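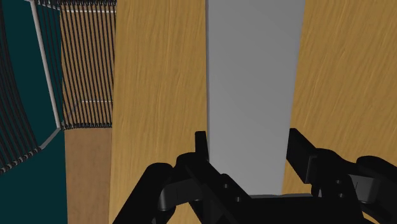
Gray block and wood-grain tabletop

Minutes of the August meeting

Present: Mahsa Fallahi (in the chair), Efraín Cabrera, Flor Usuga, Yeison Puma, and me, Milagros Agudelo, taking notes. A few members came to listen and I didn't catch everybody's name, so if you were there and want to be listed, tell me and I'll add you before these get approved.

We started at 7:10 p.m. The library has changed the door code again, and if you have the old one written inside your trail guide like I do, cross it out. Ask Mahsa for the new one. I'm not putting it in the minutes!

1. Last meeting's minutes

Approved with one fix. I wrote that Efraín had offered to lead the winter night walk. What he said was that he would think about leading it. He has now thought about it and he'll do it, so I was only early. Flor also asked me to spell out "the quarry path" as the upper quarry path, which I've done, since the lower one is the one with the washed-out steps and we don't want people heading down there by mistake.

2. Money

Efraín went through the account. We have $3,868 in the bank after paying the insurance and the print shop. The bus for the Kadolden weekend is going to take $2,496 of that if we book the big one, and most of it comes back to us once everyone pays for their seat. There was a fair amount of talk about the word "most." Efraín's point was that last year we let people pay on the morning, and a few never showed, and we ate the cost. He wants seats paid up front. Yeison thought that was hard on people whose work schedules come out late (his does, so he has a dog in this fight). We landed on this: you pay a deposit when you sign up, and the rest by the September meeting. If you have to drop out and somebody on the waiting list takes your seat, you get everything back. If the seat goes empty, the club keeps the deposit. Everyone voted for it except Yeison, who abstained and then said it was fine.

Dues stay the same. I had a whole speech ready in case anyone wanted to raise them and didn't get to use it.

3. The Kadolden weekend

This took up the better part of the evening, so bear with me.

We have 37 people signed up so far, which is more than we've ever had for an overnight trip, and I'm thrilled. Mahsa is thrilled and also a little nervous. The lodge says it can fit all of us as long as we're okay with bunk rooms, and there are a handful of smaller rooms that we'll keep for people who need them for health reasons. Tell Mahsa privately if that's you, you don't have to explain yourself to the whole club.

Bus: we're going with Asteo again. Flor called around and the other outfit she liked doesn't run out that way on weekends. The Asteo driver will drop us at the north trailhead, then take the bags on to the lodge, which means we can walk in with day packs. Please put a tag on your bag. A real tag, with your name on it. Last year there were three identical green duffels and one of them went home with the wrong person, toothbrush and all.

Pickup: behind the library as usual, 6:45 a.m. I asked whether we could make it seven and was outvoted, loudly. The Kadolden ridge gets windy after lunch and Flor wants us over the top before then.

Routes: we talked about splitting into two groups on the first day. Flor will take the long route over the ridge and down past the fire tower. Yeison will take the lake route, which is flat for most of the way but muddy at the inlet, where the boardwalk has a couple of soft planks. He walked it last month and says to keep to the left side and go one at a time. Both groups meet at the picnic shelter. If the ridge group isn't there by 3 p.m., the lake group goes on to the lodge and Flor calls in from the tower, where there's a signal. There is no signal at the shelter. I say this every year and every year someone stands on the bench waving a phone in the air.

The second day is one group, out to the falls and back, in time for the bus. Anyone who'd like to sit on the porch and read can do that too, and I may well be one of them.

Food: breakfast and dinner are with the lodge. Lunches are on us. Mahsa offered to order rolls from Mäkelä, the bakery on the corner by the post office, because the bread held up so well on the spring walk. We'll need to know who doesn't eat meat or dairy, and who can't have nuts. There'll be a sheet at the next meeting. I'd rather not repeat what happened with the egg salad, so there will be a cooler this time, and it'll ride up front with the driver instead of down below with the bags.

Dogs: the lodge takes dogs but the bus doesn't. We went back and forth and there's no way around it. If you want to bring your dog, you'll have to drive yourself, and please let Yeison know so he isn't waiting for you at the library.
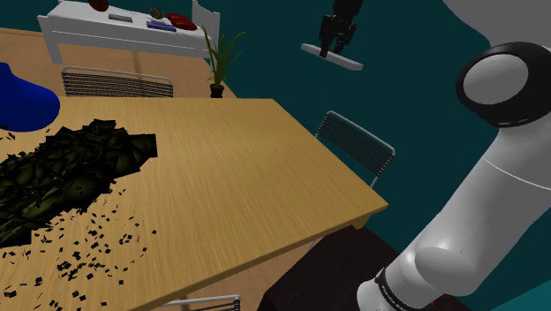

Pinham Walking Club - Trips and Trails Group

4. Trail work report

Yeison gave this one. The brush on the upper quarry path has been cut back as far as the second gate, and he said it's a different walk now, you can see the river again. The stretch after the gate is still bad. There's a big tree down across it, too big for hand saws, and the county has been told. Until they get to it, climb around on the uphill side. The downhill side looks easier but the bank is loose there.

The new trail markers are in and they look great. We used the blue ones with the white arrow. Someone (we don't know who) turned the one at the creek crossing so it points into a hedge. Yeison has turned it back and put in a longer screw.

The loppers need sharpening. Efraín has a stone at home and took both pairs with him at the end of the night. The pruning saw is missing. If it's in the trunk of your car, no hard feelings, just bring it back.

Next work morning is the first weekend after the Kadolden trip. Meet at the quarry parking lot at 9 a.m. with gloves and something to drink. I'll bring coffee cake, the cinnamon one, by popular request.

5. The beginners' walks

Flor wants to keep these going through the fall, and so do I. We've had good turnouts and a couple of the people who came out in the spring are now signed up for Kadolden, which made me so happy I nearly forgot to write it down. The question was pace. We've had some comments that the last one went too fast after the halfway stop. Flor took this well and said she'd put a slower walker at the front instead of the back. I said that would be me, and it was agreed faster than I would have liked.

We also talked about what to tell people about shoes. Mahsa thinks our flyer scares them off, since it makes it sound like you need proper boots to walk around a reservoir on a gravel path. She's going to rewrite it. Sneakers are fine for the reservoir and the old rail bed. Boots for the quarry, please.

There are 4 beginners' walks on the fall list. Flor has the places picked out and will post them once she's checked that the reservoir lot will be open. They've been resurfacing it in patches.

6. The club map

This has been on the agenda since forever. The old map still shows the footbridge that came down in the flood, and the scale on the back is wrong. Efraín has been redrawing it in the evenings and brought along a draft, which got passed around until it had coffee on it. It's lovely. He's put the benches in! Comments so far: make the parking symbols bigger, use a darker green for the easy trails (Mahsa couldn't tell them from the gray ones), and put the emergency number on the front.

We didn't settle on whether to print it on the waterproof paper. It costs more and you can't write on it with a regular pen, and I like to write on my maps. Yeison said I could get a different pen. Held over until Efraín has a price.

7. Other business

Lost and found: one child's mitten, a pair of reading glasses in a brown case, a walking pole with a worn tip. They're in the box in the hall closet.

A member asked if we could do a walk that ends at the county fair. We all liked it. Mahsa will find out about parking.

Flor reminded everyone about ticks. Check your socks, check behind your knees, check the dog.

The newsletter goes out at the end of the month. I need trip write-ups from Yeison (lake) and Flor (the spring ridge walk, which I've been asking for since spring). Short is fine - even a paragraph.

8. Who's doing what

Mahsa - lodge rooms, Mäkelä order, new flyer, fair parking
Efraín - Asteo booking and deposit, loppers, price for the map
Flor - fall list, ridge route notes, that write-up
Yeison - call the county again about the tree, list of people driving themselves
Me - food sheet, newsletter, cake

We wrapped up at 8:50 p.m. Next meeting is in September, same room, same time. Bring the rest of your Kadolden money and the pruning saw if you've got it.

Milagros Agudelo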